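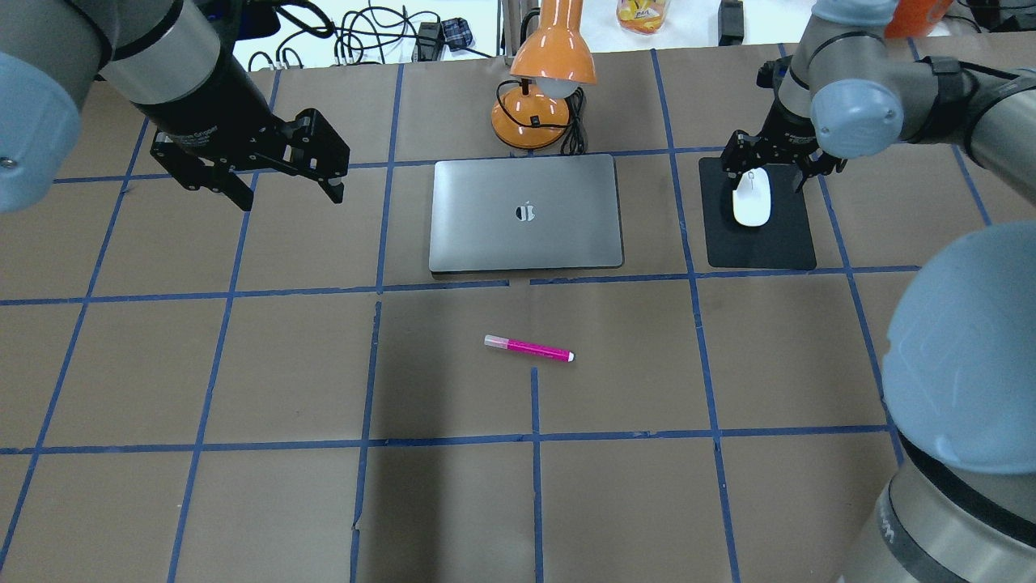
## 4. Setting Up the Birthday Chart Page

This section explains how to prepare a birthday chart page in Storwood. The page displays the songs that held the top position on a given date, together with the day's almanac notes. Complete Section 3 (Loading Chart Data) before you begin. A page created without chart data will save, but the song fields will remain blank.

### 4.1 Before You Start

You will need:

- an editor or administrator account
- at least one chart file with the status **Ready**
- the birth date of the person for whom the page is being made

The standard data package contains 64 chart files. Each file covers one country and one chart type, such as singles or albums. Files with the status **Pending** cannot be selected.

### 4.2 Creating the Page

1. Sign in and open **Pages** from the main menu.
2. Select **New Page**, then **Birthday Chart**.
3. Enter the date. Use the calendar control or type the month, day and year in separate boxes.
4. Under **Charts**, select a first and a second country. The first country appears at the top of the page and in the page title.
5. Select **Fetch Songs**. The song title and artist name for each country will appear in the preview panel.
6. Check the spelling of both entries. Accented letters are kept as they appear in the chart file. A name such as Ó Súilleabháin should display with all of its accents in place. If it does not, see 4.5.
7. Select **Save Draft**.

**Note:** Charts are published weekly. Storwood uses the chart in force on the date entered, even when that chart was issued several days earlier. Two people born in the same week will often have the same songs on their pages.

### 4.3 Adding Almanac Notes

Almanac notes are short sentences placed above the song list. They may include the star sign, the season and any public holiday close to the date.

1. Open the saved draft and select **Almanac**.
2. Switch on the notes you wish to show.
3. Select the hemisphere. The default is Northern.
4. Review the sentences in the text box and edit them as needed. The box accepts up to 341 characters, including spaces.
5. Select **Apply**.

**Caution:** Changing the date after this step replaces all edited sentences with the standard wording. Copy any text you wish to keep before you change the date.

Star sign boundaries move slightly from year to year. For a birth date on the first or last day of a sign, Storwood displays both signs until an editor chooses one. The page cannot be published while both are shown.

### 4.4 Choosing a Layout

Three layouts are supplied:

| Layout | Intended use |
|---|---|
| Dridton | Single column, suited to phones |
| Veltberg | Two columns, one country in each |
| Plain | Text only, suited to printing |

1. Select **Layout** and choose one of the three.
2. Select **Preview** and check that long song titles are not shortened.
3. Select **Publish**. The web address of the finished page appears at the top of the window.

In the Veltberg layout, a title longer than 56 characters continues on a second line. This does not affect the printed version.

### 4.5 Messages and Corrections

**"No chart for this date."** The date falls before the first entry in the selected file, or in a week when no chart was issued. Choose another chart type or country.

**"Error 452: text format."** The chart file was saved in an unsupported format. Save it again as UTF-8 and repeat the steps in Section 3. Accented letters that display incorrectly are corrected in the same way.

**"Page locked."** Another editor has the draft open. The lock is released when that editor closes the page.

Errors in the chart data itself, such as a wrong artist or a missing week, should not be corrected on individual pages. Send the date, the country and the source of the correct entry to the data editor, Holger Nordin, using the **Report Data** form. Corrected files are issued each April and appear under **Updates**. Published pages keep their original entries until an editor selects **Fetch Songs** again.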